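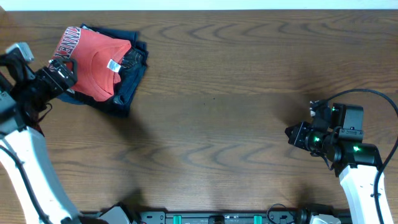

洗濯物は、きれいに畳まなくてもいい

休みの日の午後になると、私はたいてい居間の木のテーブルに洗濯物を運んできて、一枚ずつ畳みはじめます。床に座って畳む人も、ベッドの上で畳む人もいるでしょうが、私は断然テーブル派です。天板は平らで、手のひらで生地をなでると、しわが端のほうへ逃げていくのがよくわかります。木目を横目に見ながら袖をそろえていると、急ぎの用事があったことも忘れてしまって、それはそれで困るのですけれど。

さて、世の中には畳み方の本がたくさんあります。私も一時期ずいぶん熱心に読みました。Tシャツは縦に三つ、さらに横に三つ、立てて引き出しに並べる。角をそろえ、背表紙のように色順に並べる。やってみると確かに気持ちがよくて、Iswoodの引き出しを開けるたびに、しばらく眺めていたほどです。

ところが、その暮らしは10日も続きませんでした。一枚引き抜けば隣が倒れ、倒れたものを直すのが面倒になり、そのうち引き出しを開けること自体がおっくうになってしまったのです。同じような経験のある方は、案外多いのではないでしょうか。

それで今の私は、畳み方にあまりこだわらないことにしています。袖を内側に入れて、二つか三つに折って、重ねる。少々ずれていても、えりがどちらを向いていても、そのまま。きっちりした四角にならなくても、服は服ですし、着てしまえば折り目のことなど誰も気にしません(少なくともわが家では、気にされたことがありません)。

むしろ大事にしたいのは、畳んでいるあいだに服をよく見ることのほうです。えりぐりのリブがのびてきたな、とか、裾の縫い目がほつれかけているな、とか。着ているときには自分の服は案外見えないもので、広げて、裏返して、ようやく気がつくことがたくさんあります。急いで畳むと、この楽しみがそっくり抜け落ちてしまいます。

とりわけ手が止まるのが、文字の入ったシャツです。大会の完走記念にもらうような、胸に距離や年号が大きく刷られたもの。「100KM」だの「FINISHER」だのと書かれたシャツを前にすると、すぐに折ってしまうのはなんだか惜しい気がするのです。色とりどりの丸い印や、地図の等高線のような細い線まで入っていると、なおさらです。 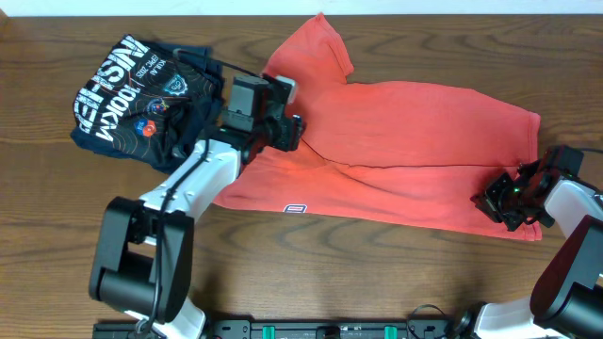
記念のシャツは、着てこそ

こういうシャツをどうするか、という話になると、意見はきれいに分かれます。額に入れて飾る人、箱にしまって手をつけない人、もう場所がないからと思いきって手放す人。どれも気持ちはわかるのですが、私は普段着にしてしまうのがいちばんだと思っています。庭に出るときも、ちょっとした買い物にも着ていく。洗って干して、また畳む。文字が少しずつかすれていくのも、悪いものではありません。

以前、Oneoという町の小さな集まりで片づけの話をしたときに、記念のシャツを5枚も箱に入れたまま、一度も袖を通していないという方がいらっしゃいました。もったいなくて着られないのだそうです。大切に思っておられるのがよく伝わってきて、無理に出してくださいとは言えませんでした。それでも、10月の風がすずしくなるころに、せめて1枚だけでも着てみませんか、とお伝えしました。

しまい方についても、ひとつだけ。私は文字の面を外側にして畳みます。お店の棚のように無地の面を上にするほうが見た目は静かですが、家の引き出しなのですから、開けたときにどの服かすぐわかるほうがありがたい。えりのラベルが見えていようと、文字が斜めになっていようと、かまわないのです。

デニムも同じで、私はTシャツと別の山にはせず、下に敷くようにして重ねてしまうことがあります。厚手のものが土台になると、上に載せた薄い生地を運びやすくなります。畳み方の先生には叱られるかもしれませんが、テーブルから引き出しまでの数歩のことですし、着いたところで分ければよいだけの話です。

今日もまだ、テーブルには何枚か残っています。お茶を一杯いれてから、続きを畳むことにします。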